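# Chapter 8. Planning and Managing the Neighborhood Recreation Area

## Learning Objectives

After studying this chapter, students should be able to:

- define the service area of a neighborhood recreation site and explain how it differs from that of a regional park;
- describe the main kinds of visits made to small public grounds;
- apply the zoning method to a site with mixed uses;
- prepare a basic reservation policy for shelters, lawns, and activity rooms.

## 8.1 Introduction

When the town of Felham opened its first public picnic ground, the site had a single shelter, a hand pump, and a gravel lot. No written policy governed its use. Families arrived early, claimed the shelter for the day, and left when they wished. The arrangement worked for several years. As the town grew, the recreation department began to receive complaints about double use of the shelter, noise near the adjoining homes, and worn turf along the path to the water.

The Felham case is a common one. A small site is often planned as though it will look after itself, and its problems are treated as matters of conduct. In most instances they are matters of layout and scheduling, and they can be corrected by the methods presented in this chapter.

Earlier chapters dealt with large parks, trail systems, and sports complexes. The present chapter turns to the neighborhood recreation area, defined as a public site of modest size that serves residents living within walking distance or a short drive. Such a site usually combines open lawn, seating, one or more shelters, and an indoor or covered space for programs.

## 8.2 The Service Area

The service area is the territory from which a site draws most of its regular visitors. For a regional park it may extend across an entire county. For a neighborhood site it is much smaller, and its limits are set by features that people meet on foot: busy roads, rail lines, steep grades, and gaps in the sidewalk.

Students frequently draw the service area as a circle on a map. This is acceptable as a first step only. In her study of the Kaimal district, Thenmozhi Annamalai found that residents living 400 yards from the park gate, on the far side of a four-lane road, visited less often than residents who lived at twice that distance but could reach the gate by a quiet street. The district had a population of 2756 at the time. Annamalai recommended a marked crossing before any further spending on equipment, and the department adopted her recommendation.

A service area should be reviewed whenever a new road, school, or housing development is completed nearby.

## 8.3 Types of Visits

Visits to a neighborhood site fall into three groups.

**Daily visits** are short and unplanned. They include walking, sitting, and bringing a child to play before supper. Daily visitors place a high value on shade, clean seating, and good lighting.

**Program visits** are tied to a class, club, or seasonal activity offered by the department or by a partner group. Program visitors need a room or shelter that is open on time, tables of suitable height, and storage close at hand.
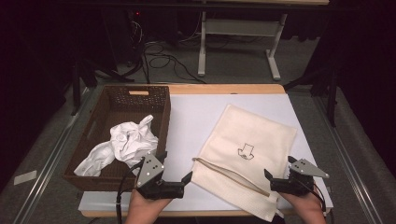
**Event visits** are made for a birthday, a reunion, or a public celebration. They are less frequent than the others but account for most of the litter, most of the parking demand, and a large share of the letters received by the department.

The three groups overlap in time. A weekend afternoon in warm weather may bring all of them to the same ground at once, and the plan for the site should be tested against that condition.

## 8.4 Zoning the Site

Zoning is the division of a site into areas according to the kind of use each will receive. The method used in this text proceeds from the entrance inward. Active and noisy uses are placed nearest to parking and farthest from homes. Quiet seating is placed along the edges, where it can also serve people passing through. Shelters stand between the two, within sight of the play areas so that adults may supervise children from the tables.

Annapurna Amin, whose plan for Skitar Green is examined in the case study at the end of this chapter, adds a fourth category, which she terms *reserve ground*. It has no assigned use. Amin rests each section of turf in turn by moving portable benches and goals onto the reserve ground, and she keeps part of it clear in December for the winter market.

Paths should follow the routes that visitors already take. Where a worn track crosses a lawn, the planner should ask what lies at each end of it before deciding to fence it off.

## 8.5 Reservations

A reservation policy states which facilities may be booked, by whom, for how long, and on what terms. It should be brief enough to post at the site. At a minimum it should address the following:

1. The facilities that may be reserved and those that remain open to all at all times.
2. The largest group permitted. At Flornow Shelter, the limit is 60 persons.
3. The period allowed for setting up and cleaning up.
4. The fee, the deposit, and the conditions under which the deposit is kept.
5. The procedure in the event of rain.

No policy should permit the whole of a neighborhood site to be reserved by one party. Daily visitors are its main users, and they seldom check a calendar before leaving home.

Section 8.6 takes up the matter of fees in greater detail, beginning with the distinction between cost recovery and demand control.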